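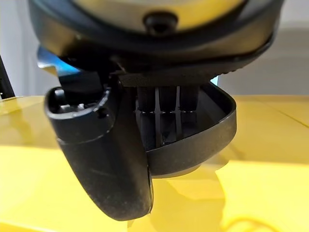
Work Surfaces and Bench Preparation
Course handout, Unit 3
29 May 2021

1. Scope

This unit covers the table as a working surface: clearing it, dividing it, cleaning it and handing it over. Storage furniture is covered in Unit 4. Students should have read the Timmermans notes on layout before the practical.

2. Terms

Working area. The part of the top on which items are placed and handled.

Margin. The strip between the working area and the table edge. Nothing is set down in the margin, including pens and phones.

Parking area. The part of the top reserved for items in use but not currently handled. It is placed at the back, on the side of the weaker hand.

Clearance. The vertical distance kept free above the working area. Lamps, shelves and hanging cables all reduce it.

3. Dimensions used in the practical

Margin, front: 200 mm
Margin, sides: 200 mm
Clearance above top: 400 mm minimum
Depth of parking area: 315 mm

Measure from the finished edge of the top. On tables with a rounded edge, measure from the point where the flat surface begins. The Zornow method measures from the outermost point and gives a larger working area on the same table. Do not mix the two in one worksheet.

4. Clearing

Remove items in order of size, smallest first. Small parts go into a lidded box before anything large is lifted. Cables are unplugged at the wall end, coiled and taken off the table last. A cable that must stay is run down the back edge and marked on the sketch as fixed.

Items that belong to no category go in the tray marked Unsorted. The tray is emptied at the end of the session. It does not go back on the shelf full.

5. Cleaning

Dry wipe first, back to front, then one pass with a damp cloth. Turn the cloth after each pass. Matte black items show dust readily and should be wiped separately with a dry cloth. Scuffs are noted on the sheet and left alone.

6. Marking out

Use low-tack tape. Mark corners only; full outlines lift at the middle and collect dirt. Label the parking area with a P. Students using the Gilline grid should align its origin with the front left corner of the working area, inside the margin.

7. Worksheet

Complete lines 1 to 13. Line 9 (surface defects) is often left blank. Enter "none found" if that is the result.

The sketch may be freehand but must carry dimensions in millimeters. Sketches without a stated measuring method will be returned.

8. Reading

Fukier, section on tables and counters. The part on folding tables is optional until October.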